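Kistia Jewelry Guild
Minutes of the members' meeting, 28 Jul 2018

Present: Iwona Bielecka (chair), Efraín Sánchez, Florencio Benítez, Chun-hung Hung, Edmund Kołodziej (minutes)
Apologies: none

1. Minutes of the last meeting
Accepted with one correction. The clasp on Florencio's long chain is a box clasp, and the minutes had it down as a lobster. Florencio says thank you, it had been bothering him.

2. Fall show
Iwona has a yes from Rastard! We have the front gallery for the whole second half of September, with use of their wall cases and the tall corner case by the door. Everyone was very happy with this, the light in that room is wonderful for stones. Rastard will take care of the door and the card machine. We bring our own stands, necks and ring cones.

Each member may show up to 7 pieces. Efraín asked if a pair of earrings is one piece or 2. One piece, agreed by all. A matching set of necklace and earrings counts as 2.

Chun-hung would like a shared theme and suggested "River," after the freshwater pearls several of us have been using. Lots of good talk on this. Florencio wants to do a bracelet with graduated links that runs from bright silver to fully blackened, and Iwona has a brooch half made that would suit it perfectly. Theme adopted, loosely. Older work is welcome if the maker can say with a straight face that it has something to do with water.

3. Pearls from Khổng
Chun-hung brought the sample strands from Khổng and passed them around. Much admired, especially the gray baroque ones with the green flash. The drilling is cleaner than on the last lot and the holes are wide enough for a doubled silk thread, so no more reaming by hand (cheers from Edmund).
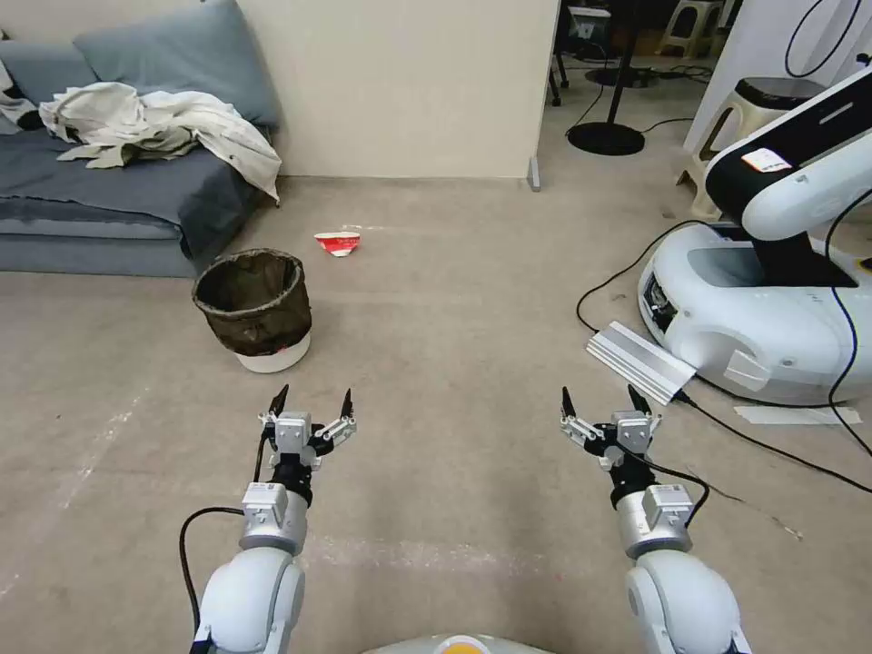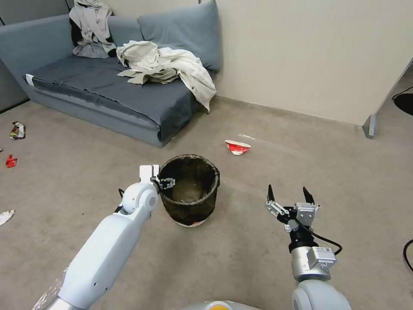
The group order is to go in as soon as everyone has sent Chun-hung their sizes. Anything over 5 strands per person should be paid up front. Efraín will take the white button pearls that are left from last time at cost.

4. Stone setting evening
Efraín gave a report on the bezel class and it was a real pleasure to hear. All places filled, and two students have asked to come back for prong setting. He would like to teach flush setting next, using small cubic zirconia so that people can make mistakes cheaply. Iwona offered her spare ball vise. Florencio will cut practice strips from the brass sheet in the metal drawer.

Please label your own burs. The mixed tin is now very mixed.

5. Trirkberg torch
The new Trirkberg torch has been tried by everyone except Edmund. Florencio soldered a whole run of jump rings with the smallest tip and is in love with it. Chun-hung finds the handle a little short for big bangles but says the flame is beautifully steady. Agreed to keep it and to order a second small tip.

6. Money
Balance stands at $786 after the torch. Show cards and the second tip will come out of this. Iwona to get a price on cards with a color picture on one side.

7. Any other business
Edmund showed his first finished hinge, on an oval locket with a pierced lid. It opens! It closes! It was handed around twice. Florencio suggested a slightly thicker pin and Edmund will try it on the next one.

Iwona asked for old polishing mops, any condition.

Actions
Iwona: confirm case sizes with Rastard, price for show cards
Chun-hung: collect pearl sizes, place order with Khổng
Efraín: outline for flush setting class
Florencio: brass strips, second torch tip
Edmund: try the torch, send out these minutes

Next meeting to be set once Rastard gives us the hanging day.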